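第三章 餐具的日常清洗与收纳

欢迎来到最让人有成就感的一章!前两章把Galtmont沥水篮装好、放稳了,接下来要让它真正派上用场。Konrad Marciniak和我在编这一章时把自家厨房里的勺子筷子全翻出来试了一遍,越试越起劲,所以步骤写得比别的章节细一些,请别嫌啰嗦。

3.1 开始之前

准备一块软海绵、一条干净的棉布、一瓶中性洗洁精,再找一个底部或侧面能透气的餐具筒。筒身有开口的款式特别好用,水汽散得快,平时也容易看出里面是不是积了东西。

注意:新买的筷子第一次使用前,请用温水加洗洁精洗净,再用开水烫2分钟,取出晾干。涂漆筷子请先看包装上的耐热说明。

3.2 清洗金属勺

1. 饭后尽快冲掉勺面上的残渣。粥和蛋液干了以后很难对付,早冲一步能省好多力气!

2. 海绵蘸少量洗洁精,先擦勺窝,再顺着勺柄擦到尾端。勺窝与勺柄相接的地方最容易漏掉,多来回几下。

3. 流水冲净,用棉布擦干。不锈钢勺擦干之后再收,水渍会少很多,亮晶晶的,看着就高兴。

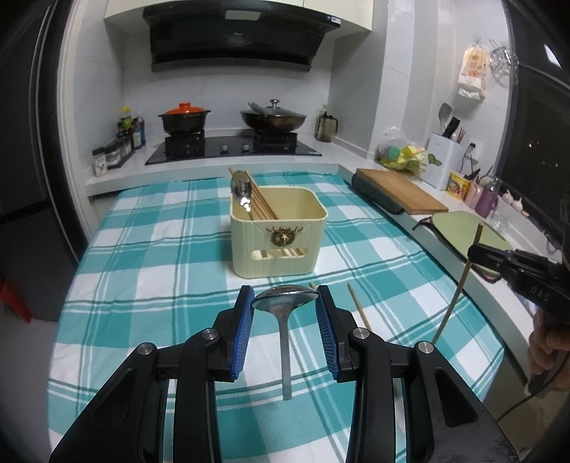
4. 如果已经有了白色水垢,取一小碗温水,加入5毫升白醋,把勺子浸泡15分钟左右,再冲洗、擦干。

警告:白醋不可与含氯漂白剂混用。钢丝球会留下划痕,请勿使用。

3.3 清洗木筷和竹筷

1. 不要一大把攥在手里搓!这个习惯太普遍了,可是中间那几根根本洗不到。分成小份,逐双从上往下擦。

2. 筷子头要转着洗,有刻纹的地方用软毛刷轻轻带过。

3. 冲净后先平放在干布上吸水,彼此留点空隙,头尾都别压着。
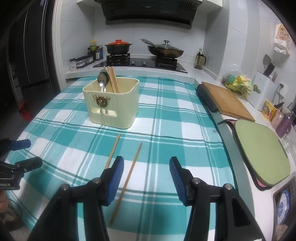

吸水这一步看起来不起眼,效果却好得惊人。木头表面的水先被布带走,之后竖进筒里,底部就不容易积水,发黑发霉的情况也会明显减少。Oleksandra Levchenko试过之后,把家里的旧布全裁成了吸水垫。

4. 表面不再有水珠后,把筷子头朝上竖入餐具筒,放在通风处晾透。

注意:木筷长时间浸泡容易开裂,请不要泡在水槽里过夜。

3.4 餐具筒的保养

1. 每周把筒清空一次,倒掉底部的积水和碎屑。

2. 塑料筒用不超过30℃的温水清洗,竖纹和镂空处用旧牙刷刷,真的很顺手。带装饰件的筒不要用力抠刷装饰边缘,软布抹一遍就够了。

3. 倒扣沥水,干透后再装餐具。筒里别塞得太满,抽一根出来时不会带出一堆,松紧就合适了。

提示:餐具筒请远离灶火。若摆在铺了桌布的餐桌上,可在筒底垫一个小碟,碟里的水记得倒掉。

3.5 什么时候该换

筷子出现裂缝、弯曲、霉点,或者闻起来有酸味,请直接更换。勺子边缘有毛刺时也应停用。选新筷子时,放在平面上滚一滚,滚得顺的一般比较直,这个小办法屡试不爽!

沥水篮挂钩的拆洗方法见第四章。

本章修订日期:2018年7月5日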